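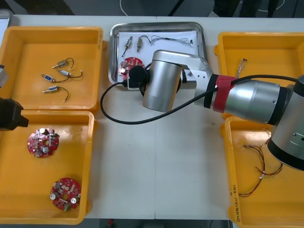
Sultana (task planner)

Sultana is a task planner for robot arms that sort small parts, and I've been one of its maintainers long enough that you should take my praise with a pinch of salt. It sits between the perception software, which says what is where, and the motion controller, which works out how to bend the arm. Everything in the middle is ours: which part to go for, which arm gets the job, and what to do when a grasp fails.

The name came from a bowl of dried fruit on a desk in Draritz (I still think we could have done better!). The first version came out in March and was 3,862 lines long, most of them dealing with errors.

How it works

Sultana keeps a list of containers and a list of things believed to be in them. Solenoids go in one tray, round circuit boards in another, loose wire somewhere else, and each kind has its own grasp rules. A solenoid is picked up by its metal body, never by its leads, and the planner marks the space over any trailing wire as somewhere to pass slowly. With two arms on one table it also hands out zones, so an arm has to book the air above a tray before it goes in.

Wires

Wires are the hard bit, and I've lost whole weeks to them. A body is a nice stiff cylinder, but the lead goes wherever it likes, loops over its neighbour and finishes in a little white connector that the detector would love to call a separate part. 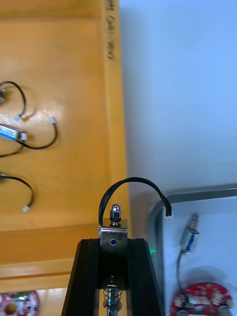

Mitali Biswas has argued on the project list that the planner should stop trusting single views altogether, and that a lead ought to be followed from two cameras before any arm is allowed to book the tray. I agree with her on the tracing, less on the waiting, as it adds 2 seconds to every pick.

Related software

Vosau is the simulator most of us test against. It treats wires as chains of 12 links, fine for planning and hopeless for tangles.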